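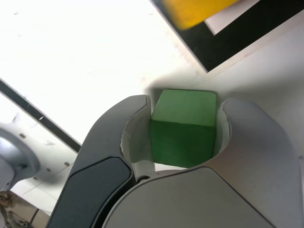
Green wooden cube between two curved gripper fingers.

Outdoor Recreation for Families
Handout: What does "easy" mean on a trail sign?
Instructor: Wajid Bugti
Posted 11/13/21

Before you start

Read the handout before class and bring the Tudthorpe trail leaflet with you. We will spend most of the session picking it apart, so don't turn up having only looked at the map side. The reading from last time (loop trails versus out-and-back) is assumed.

I should say where I stand. I have been handed a great many lists of kid-friendly hikes over the years and I trust very few of them. Some are written by people who have walked the trail with a child. Plenty are written by people who walked it alone on a nice morning, or who read somebody else's list. From the page itself you often can't tell which. What we can do is learn what to ask of a rating before we pass it on to a parent.

Where ratings come from

There are three usual sources, and they don't agree with each other.

The land manager. A park or forest office rates a trail when it is built or surveyed, and the rating tends to stay put. Steps wash out, a footbridge gets replaced by a detour, and the sign still says easy. At Tudthorpe the leaflet calls the Chowdary Loop "easy, suitable for all ages." The leaflet has no survey date on it. When I asked at the desk, I was told the wording had been carried over from the previous leaflet, and the person I spoke to didn't know who had written that one.

The formula. Several apps and a few agencies work out difficulty from distance and climb. You put in two numbers and get a word back. Givow, the trail app most of you seem to use, gives the Chowdary Loop its lowest difficulty grade. The loop is 3 miles with very little climbing, so any formula of this kind will love it. The formula knows nothing about the boulder stretch past the second bench, where an adult steps from rock to rock and a four-year-old has to be lifted.

The crowd. Users rate the trail after walking it. It sounds better than it is. The Chowdary Loop has 1,623 ratings on Givow, and students always point at that number as if it settled the matter. Ask who is in it. Adults hiking alone, runners, dog walkers, a few families. An app that averages them all tells you what the average user thought, and the average user was not carrying a toddler. I would take a handful of reviews from parents over the whole pile.

What a rating leaves out

Take "suitable for all ages." Suitable for a baby in a carrier is mostly a question about the adult: footing, head clearance under branches, how hot the adult gets, where to stop and feed. Suitable for a child who has just learned to walk is a different question, and the answer is often no on a trail that is perfectly good for the carrier. A six-year-old can manage the same trail and be bored stiff by it. One phrase covers all of these and helps with none of them.

"Stroller-friendly" is worse. I have seen it used for a paved path, for packed gravel, for a boardwalk with a high lip at each end, and for a grass track that somebody once got a three-wheel jogging stroller along. Ask for surface, width, gates and steps. If the source can't give you those, treat the word as advertising.

Distance looks solid and isn't. Check whether the figure is one way or round trip, and whether it starts at the parking lot. At Tudthorpe the loop is measured from the trailhead board. The walk from the lower lot to that board isn't counted anywhere in the leaflet, and it is uphill on the way in.

Walking time is the figure I would throw out first. Published times are nearly always for adults who keep moving. Small children don't hike at a slow adult pace. They stop, go back, sit down, collect gravel. Multiplying the adult time by some fixed number, as a lot of blogs tell you to, is a guess with arithmetic on top.

The turnaround question

A point parents raise more often than the guidebooks do: how easily can we quit? On an out-and-back trail you can turn around at any moment and the way home is known. On a loop, once you are past the middle, the only sensible way is on. So a short loop may be a bigger commitment than a longer out-and-back. I have not seen a rating system that includes this, and I have looked.

For your notes, mark on the Tudthorpe map the last place where turning back is shorter than going on. Then mark the boulder stretch. Look at which comes first, and think about what that does to "easy."

A case for discussion: the Sukix family grade

Sukix is a private scheme that sells a family badge to parks and campgrounds. A site fills in a form, pays a fee, and can put the badge on its signs and its web page. The brochure says that 70 points of the score come from facilities and 30 from the trail itself. Facilities means restrooms, picnic tables, a playground, shade at the parking lot, that sort of thing.

Some of this I have no quarrel with. A clean restroom at the trailhead matters a lot when you have a child in the middle of potty training, and more guidebooks should mention it. But look at the weighting. A site with everything at the parking lot and a poor trail can outscore a site with a very good trail and one pit toilet. Parents reading the badge will assume it tells them about the walk. Mostly it tells them about the lot.

Note also that the site fills in its own form. The brochure uses the word "verified" twice and doesn't say who verifies. I wrote to ask and got the brochure back.

Someone in last year's class argued that an imperfect badge is better than no badge, as it at least pushes sites to think about families. That may be so. I would want to see a site that changed something on its trail to earn the badge, and so far the changes I have been shown are all picnic tables.

What to write instead

If you end up writing trail pages for a park, a club or a parenting site, leave out the single word and give the facts a parent can use. A workable entry has:

Surface, and where it changes
Narrowest point, and any gates
Steps, rocks or anything a small child must be lifted over, with location
Drops or open water beside the trail
Distance from the parking lot, round trip
Last good place to turn back
Restrooms and drinking water, with the months they are open
Who walked it, with what age of child, and when

The final item is the one that gets cut for space. Please don't cut it. "Walked in November with a two-year-old, partly in a carrier" tells me more than a row of green dots. If you haven't walked it with a child, say that as well. A reader can work with an honest gap.

Keep your adjectives out of the entry. "Gentle" and "gorgeous" are opinions, and "fun for the whole family" is a promise you can't keep for people you have never met. Put the opinion in a separate line at the bottom, signed.

Things I am not sure about

Whether ratings by age band would be any better. Children of the same age differ so much that the bands may only look precise.

Whether parents read the details at all. My impression is that they do when the details are short and at the top, but it is an impression, and I have no survey to back it.

Whether the crowd ratings could be filtered. Givow lets users tag a review as a family visit. The tag is optional and most people skip it, so the filtered set is thin. Try it on the loop and see if you would rely on what comes back.

For next class

Pick a trail you know and find two published ratings for it. Write one page on where they differ and what you would need to find out to choose between them. Don't pick the Chowdary Loop, as we'll have done it to death by then. If both ratings agree, check whether one was copied from the other before you call it confirmation.

Late pages go in the tray outside my office.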